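Benedita Magalhães has run the repair counter at Matos, a small secondhand computer shop in Odville, for 33 years. On Saturday, March 16, 2019, she talked with Lavanya Arumugam about old machines and the people who keep them.

Most of her customers want their files, she says. "They bring in a tower that won't start and they don't care about the tower. There are photos on it, or a tax return."

She quotes a price before she opens anything. If the drive is dead, she charges for the first hour only.
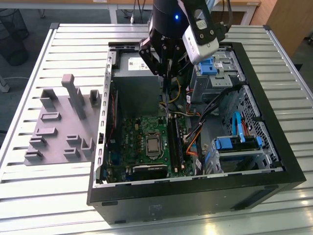
Learning the trade

Magalhães started at Jitero, a typewriter service that took on computers when the typewriters stopped coming. "My boss gave me 2 broken machines and told me to make one good one. It took me until May."

She kept the notebook from that job and still writes everything by hand. Each repair gets a page with the fault, the parts and the price.
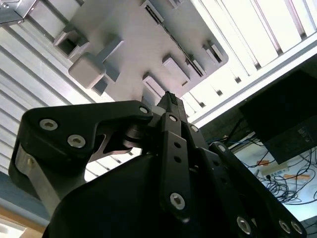
Parts are the hard side of the business now. Magalhães buys most of hers from Filtell, a salvage dealer, and waits up to 2 weeks for a delivery. She would like manufacturers to stay with ordinary fasteners. "Hex socket screws, like the silver ones there on the black plate, I have a key for those. Glue I can't do much with." She turns down glued tablets unless the owner accepts that the screen may crack.

She has no plans to retire. The shop is closed on Mondays, and she spends them sorting cables.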